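Rolladeck 488 Retractable Tray Cover

Home / Ute and Truck Accessories / Tray Covers / Rolladeck 488

Manual roll-up hard cover for dual cab and extra cab ute trays
Supplied as a complete kit with side rails, canister, drain hoses and clamp set

Overview

The Rolladeck 488 is a manually operated retractable cover for factory steel ute tubs. The curtain is made from interlocking aluminium slats that run in side rails and wind into a canister at the headboard end of the tub. The cover can be locked fully closed, fully open or at either of 2 intermediate stops.

The rails clamp to the inner lip of the tub. No drilling is needed on most models. Where the tub has a plastic liner that wraps over the lip, the liner must be trimmed at each clamp position before fitting. Drop-in liners that finish below the lip can stay as they are.

The 488 replaces the earlier Rolladeck manual cover. The slat profile is unchanged, so individual slats can be swapped between the two. The canister end caps, the spring and the drain fittings are different and do not interchange.

Construction

Slats: extruded aluminium, powder coated, matt black
Slat joints: continuous hinge with replaceable rubber seal strip
Side rails: extruded aluminium, anodised, with T-slot on upper face
Canister: folded aluminium with removable lid
Spring: torsion type, factory set
Lock: keyed, at tailgate end, 2 keys supplied
Clamps: 4 per side
Drain hoses: one per side, front corners
Mass of complete kit: 15 kg
Finish options: matt black only

Operation

Unlock the cover and turn the handle a quarter turn to release the latch pins. The spring will draw the curtain toward the canister. Keep a hand on the pull strap while it travels. Letting the curtain run back unchecked will shorten the life of the end stops and may dislodge the leading seal.

To close, pull the strap toward the tailgate until both latch pins click into the rail. Check both sides. A cover latched on one side only will feel closed but can be lifted by hand at the free corner.

The tailgate cannot be opened on most vehicles when the cover is locked shut. The leading bar overlaps the tailgate's upper edge. Vehicles with aftermarket tailgate caps may need the spacer kit, sold separately.

Water management

The cover is weather resistant and is not sold as waterproof. Water that gets past the slat seals is collected in the rails and carried to the front drain hoses. Some water will enter at the tailgate, where the seal depends on the condition of the vehicle's own tub. A tailgate seal kit is recommended for anyone carrying tools or dry goods.

Drain hoses should be routed down through the factory body openings and kept clear of the exhaust. Check them for mud and leaf litter every few months, more often on unsealed roads.

Load limits

The slats are not rated as a load platform. Do not stand or kneel on the cover, and do not carry cargo on top of it. Loads on crossbars are taken by the rails and clamps. Crossbars must be the Rolladeck T-slot type, and the load must stay within the limit stamped on the bar or the vehicle maker's tub limit, whichever is lower.

Dirt bikes and other tall loads can be carried with the cover fully open. Allow for the space taken up by the canister at the front of the tub when measuring up.

Fitting

Fitting by two people takes most of a morning. Tools needed are a socket set, a torque wrench, a tape measure, a trimming knife and a rubber mallet. The steps below are a summary. The full instructions are packed inside the canister.

1. Clean the tub lip and remove any existing cover rails and adhesive.
2. Apply the foam tape to the headboard and both side lips.
3. Seat the canister centrally against the headboard.
4. Fit the side rails to the canister and hand-tighten the clamps.
5. Measure the diagonals and adjust until they are equal.
6. Torque the clamps, starting from the canister end.
7. Connect the drain hoses and test with a hose.
8. Run the curtain through its full travel and check both latch pins.

Re-torque the clamps after the first week of use. If the curtain binds in one direction only, the rails are out of square and step 5 should be repeated.

Care

Wash with car shampoo and water. Wipe the rails with a dry cloth. Silicone spray may be used on the rail channel. Do not use grease or oil-based sprays, as they hold grit against the slat ends. Solvent cleaners will dull the powder coat.

Spare parts

Leading seal, slat seal strip, latch pin set, pull strap, drain hose pair, replacement lock barrel and single slats are held in stock at Civilholm. Springs are fitted by the workshop only. Please quote the number on the canister label when ordering.

Availability

Stock for current dual cab models ships from the Civilholm warehouse. Extra cab kits are made to order, with the next batch due in September. For trade accounts contact Paraskevi Katsaros. For fitment questions on imported or modified tubs, send tub measurements to Florian Delaunay in technical support.

Distributed by Hindance Vehicle Equipment, Civilholm.

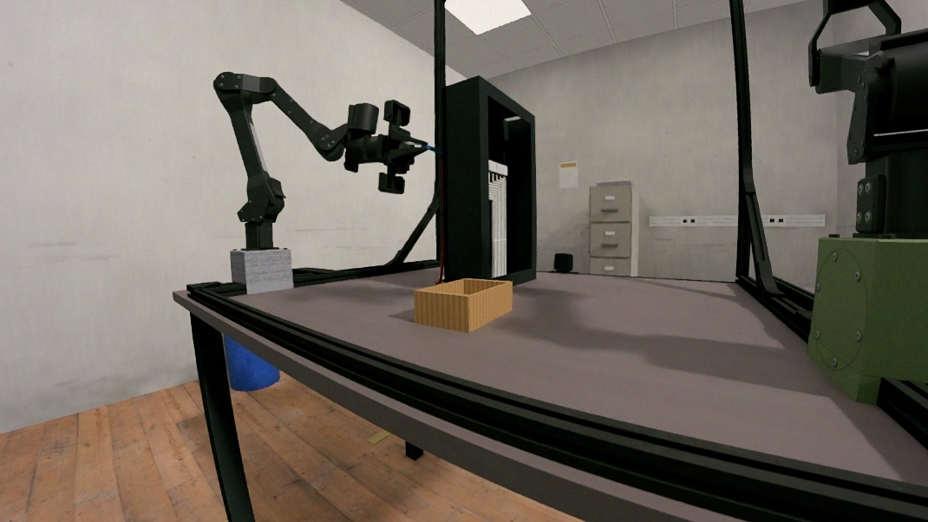
Simulated view of two black robot arms at a tabletop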